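Property Finance, Unit 2
Handout: Bridging loans and how interest is charged

Bridging finance is short-term lending secured on property. It is used when a purchase has to complete before longer-term money is in place, or before another property has been sold. The loan is priced by the month, and the term seldom runs past a year and a half. The lender looks first at the exit, meaning the event that will repay the debt, and only then at the borrower's income.

Open and closed loans

A closed bridge has a fixed repayment date, normally tied to exchanged contracts. An open bridge has a final date but no fixed exit. Open bridges cost more and are usually capped at a lower loan to value. In the Drikwood case the borrower applied for a closed loan with no contract on the sale side, and Remer reclassified it as open before issuing terms.

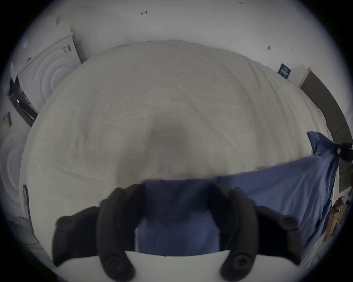

Retained interest is deducted from the advance on day one. The borrower owes the full gross loan but receives the net figure, and makes no monthly payments. Think of the gross loan as a length of cloth and the retained interest as the part held in a fold, like the blue fabric bunched between the two black fingers: it belongs to the whole piece and is measured with it, but it cannot be spread over anything. Loan to value is normally quoted on the gross amount. Students who work from the net amount will understate it.

Rolled-up interest is added to the balance each month and compounds. Serviced interest is paid monthly out of income, so the balance stays level and the lender will want evidence of that income.

Worked figures, Wubshet file

Gross loan to value: 64 percent
Monthly interest, serviced basis: $838
Arrangement fee: 2 percent of gross loan
Minimum interest period: two months

If the loan is redeemed in the first month, interest is still due for the whole minimum period, $1,676 in total. The arrangement fee is not refunded on early redemption.

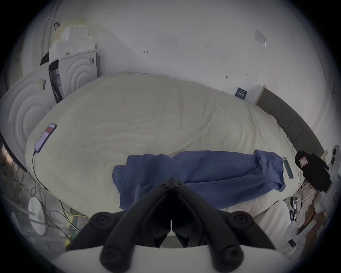 Exit fees are charged separately from the arrangement fee and may be set against the loan or against the property's value. Check which. Gaser quotes on the loan; on a low loan to value the other method is far more expensive.

Default interest applies from the day after the final date. It replaces the standard rate and is not added to it, unless the facility letter states otherwise.

Reading before the seminar: the Gaser facility letter, clauses on redemption and default. Bring the Drikwood term sheet.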